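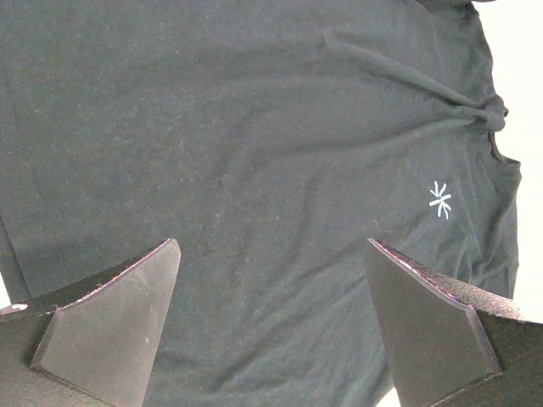
Dark t-shirt on a white surface. The fold goes up to the neck.

How to fold a dark t-shirt without lint and creases

Black and dark gray shirts are the most difficult in my drawer. Every small piece of dust is visible on them, and a crease which you fold inside will stay there until you wear the shirt. I fold them in the following way since December, when I moved to a smaller apartment in Ponce and had to put 26 shirts in one drawer.

What you need

A flat, clean surface, better a light one. On white you see well where the shirt ends.
A lint roller. I use one from Motell, but any sticky roller is good.
A piece of stiff cardboard, 16 inches long. It is optional.

Step 1. Lay the shirt flat
Put it with the front side up. Look first at the area near the collar. Fabric likes to twist there, and on the photo you can see such a ridge. Hold the shoulder with one hand and pull the hem softly with the other. Do not pull on the neckband, it becomes wide.

Step 2. Smooth the wrinkles
Go with the flat hand from the middle to the sides. Shallow wrinkles usually disappear after two or three passes. If a seam runs diagonally, move the side of the shirt until it is straight again.

Step 3. Remove lint and threads
Roll from the collar down, always in one direction. Loose threads I take with the fingers. Over a printed logo, like the small white one here, roll only lightly.

Step 4. Fold
Turn the shirt over. Lay the cardboard in the center, under the collar, and bring both sides over it with the sleeves turned back. Pull the cardboard out. Then fold the bottom up to the collar, and once more in half.

Put the shirts in the drawer standing, with the last fold up. For very thick cotton leave out the second fold.

Updated 19 May 2020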